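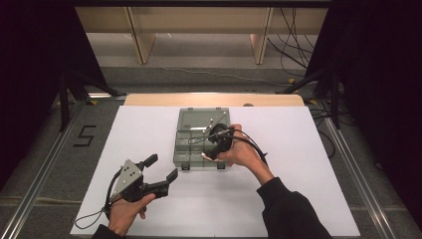
Attachment 1: compartment box on the board, lid open

Ticket 124
Product: Orka compartment box, translucent grey-green
Supplier: Cunwood
Opened: 12/23/18
Status: closed

Problem as reported
Lid won't stay shut. The left latch clicks but lets go as soon as the box is picked up by that side. Right latch is fine. Box is used for short lengths of wire and small coiled parts, and some of them have ended up on the floor.

Reply from support
Please check the following before we send anything out.
1. Take everything out of the box and close the lid. Does the left latch hold?
2. Look along the front edge for chips or bits of grit.
3. Check that no wire is lying across the top of a divider. The lid sits very close to the dividers on this model.

Customer update
Emptied it and the latch holds. Turned it upside down over the board and shook it, still shut. No chips. Put the wires back and it popped open again on the second lift. The longest ones don't fit flat in a compartment so they go in at a slant, and one end sits higher than the divider. Haven't tried it with only the small parts in.

Reply from support
That sounds like the cause. The lid is being pushed up from inside and the left latch takes the strain. Please cut or bend the long wires so they lie below the dividers, or keep them in something else. Then try again with the small parts only.

Customer update
Small parts only, carried it to the shelf and back several times, no trouble. Moved the long wires to a Tustanley tube. One question: the left latch now feels looser than the right one. Is it worn?

Reply from support
Possibly stretched a little. The latches can be changed without tools. Open the lid, press the latch in from both sides and pull it towards you. The new one pushes in until it clicks. We've put a pair in the post, part number 400. Please don't use the 200, it's for the deeper box and won't reach.

Customer update
Latches arrived and both fitted. The left one was stiff going in but it's level now. Lid closes properly with the small parts inside. Fine to close this.

Closed by support. Spare latches sent free of charge, no return needed.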